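Oiling or painting an old larch shed, which would you do?

fenland_mo
Joined: April
Posts: 4

Right, quick one before I lose the dry spell. Inherited a shed with the house, previous owner reckoned the base dates from 1915 but the walls are clearly newer. Larch I think. Gone silver on the south side and black-ish near the bottom on the north. Do I oil it or paint it? Neighbour says paint, brother says leave it alone. Got half a tin of Clurnora shed oil left over from the gate.

tidewrack
Posts: 4000

Oil. Always oil. Paint traps damp and in three years you're out there with a scraper swearing.

Black bits at the bottom want looking at first though. Poke it with a screwdriver. If it goes in, no tin of anything is going to help.

Barrowlad
Posts: 214

Disagree with tidewrack as usual. Painted mine with Fenum exterior, proper microporous stuff, eight years ago and it's had one top-up coat since. Oil needs doing every year and no one does it every year. Be realistic.

tidewrack

Eight years sheltered behind a garage wall, if its the shed you posted last time. Try that on an open plot.

Barrowlad

It isn't behind the garage, it's beside it. Gets the full west wind.

Hrvoje Obradović
Posts: 61

Joiner here, mostly windows but I've done a few outbuildings out at Lavilwood. Both of you are half right. Larch will last a long time with nothing on it as long as it can dry. What kills it is soil up against the boards and a gutter that drips on the same spot. Sort those, then choose whichever colour you like.

Also don't put oil over the green. Wash it off, stiff brush, let it dry a good few days.

fenland_mo

Ok so poked it. North side bottom two boards are soft, rest is solid. There's soil right up against it, years of it by the look. Digging that out tonight. No gutter at all, is that bad??

Hrvoje Obradović

No gutter is fine if the roof overhangs enough. Have a look where the splash lands when it rains. Replace the two boards, cut the bottom edge at a slope so water runs off, seal the end grain. People always skip the end grain.

plumsofwrath
Posts: 88

Anyone used the Sampaio stain? Green one. Thinking of it for a bench, not a shed, sorry to butt in

Barrowlad

Went patchy on my mate's fence. Stir it more than the tin says.

tidewrack

Start your own thread plums. But yes, stir it.

fenland_mo

Dug out. Found a brick path under there, so thats a bonus. Boards ordered, going with oil I think, mainly as I've already got the tin. Sorry Barrowlad. Might still do the door in a dark green, so paint on that and oil on the rest, everybody happy.
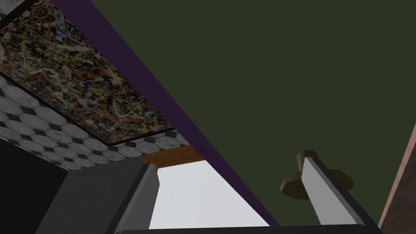
Will do the door last, once the new boards are in and I know whether it still shuts. It sticks at the top already. Do I plane that before or after painting? Guessing before.

Hrvoje Obradović

Before. And paint the edge you've planed, top and bottom edges too. Take it off the hinges, it's ten minutes.

Barrowlad

Knew you'd come round to paint in the end.

tidewrack

One door.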